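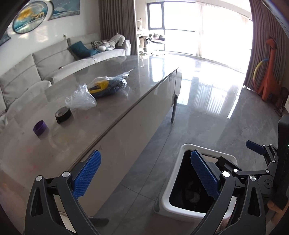
Chapter 5
Flat Surfaces and Why They Fill Up

I have never met a coffee table that stayed clear for a whole day, and I've been in and out of other people's living rooms for 23 years. A flat surface at knee height, right in front of a sofa, is an open invitation! You sit down, you finish with something, you put it where your hand already is. Take a long glossy table with a marble-like top, the kind that looks wonderful when it's bare, and see what collects on it: a roll of black tape, a crumpled bit of clear plastic, something still in its wrapper with the end twisted up. And then there are the faint pink stains, which are a separate problem (we'll get to those in the second half of the chapter, so please don't go at one with a scouring pad in the meantime).

When I was training, my first teacher, Meinrad Zwahlen, made me sit on a client's sofa for 30 minutes before I was allowed to touch a thing. I thought he was wasting my morning. But I came away knowing where my own arm wanted to drop a pen, and it was the same corner where the family's mail was piled up.

So we start this chapter sitting down. You'll need a notebook and a living room that people use - your own is fine, a friend's is better. Write down each thing on the table and, next to it, the place it came from. If you can't name a place, leave a blank. Those blanks matter a lot in the next section, where we sort them into "has a home" and "needs a home."

Give yourself 10 minutes for the list and don't tidy as you go. I know, it's hard! My fingers itch every time. Keep the list somewhere safe, as you'll need it again for the exercise on drawers and baskets.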